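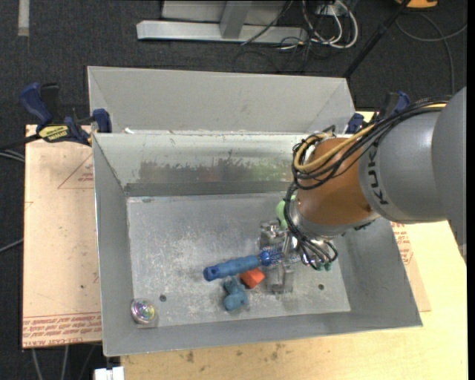
3.2 Mixed small items in shared bins

Most of the Irnau households keep one container for things that have no other home. Drawer, tin, tray, whatever. We asked for the contents as found and took 1690 items in all, from toys to bits of hardware to things the owner could not name. Same coding sheet as in 3.1, with two extra columns: what the item rests on, and what rests on it.

Handling. Items came over from Bomano in July, were logged one at a time and then put into grey metal bins for the layout work. The bins are old ones from the Horurska store. Floors are scuffed and scratched, with cloudy white marks in places, and there are round holes in the base, so anything smaller than the holes was bagged and left out. Coders were told to ignore the marks. Two of them didn't at first and put down "stain" as an item; those rows were struck.

Overlap was the main trouble. Long things end up over short things. In Figure 2 a ridged blue handle lies across the upper edge of an orange-red block, and the narrower parts of a small teal-blue toy figure are under it as well. Three items, one group on the sheet. The round clear piece with the silvery rim is well off in the front-left corner and gets coded as a single. Easy case. The light green rounded thing is partly hidden and we coded it "present, shape uncertain", which is the rule for anything without a full outline.

Shiny and see-through items gave the lowest agreement. Coders differed on colour mostly. One writes clear, another writes yellow/green/purple from the reflections, and both are defensible. We kept both words and let the later merge step deal with it (see 3.4). Toys were the other sore point. Lesego Xaba's first list had animals by species, which was fine for the plastic cows but hopeless for lumpy shapes, so the category was cut back to "animal-like" and teh earlier rows recoded.

Kruger-style nearest-neighbour distances were tried and dropped. They treat a long handle as a point at its middle, so a block right underneath one end comes out as far away. Edge to edge distance instead, measured on the bin floor in the plain view. Slower, but it matches what people say when asked what is next to what.

Bins with 9 items or more were split over two sheets. Numbering runs on from the first sheet to the second, no restart. Layouts where an item was moved between log and coding were left out of the overlap counts but kept in the item totals, wich is why the two do not match in the next table.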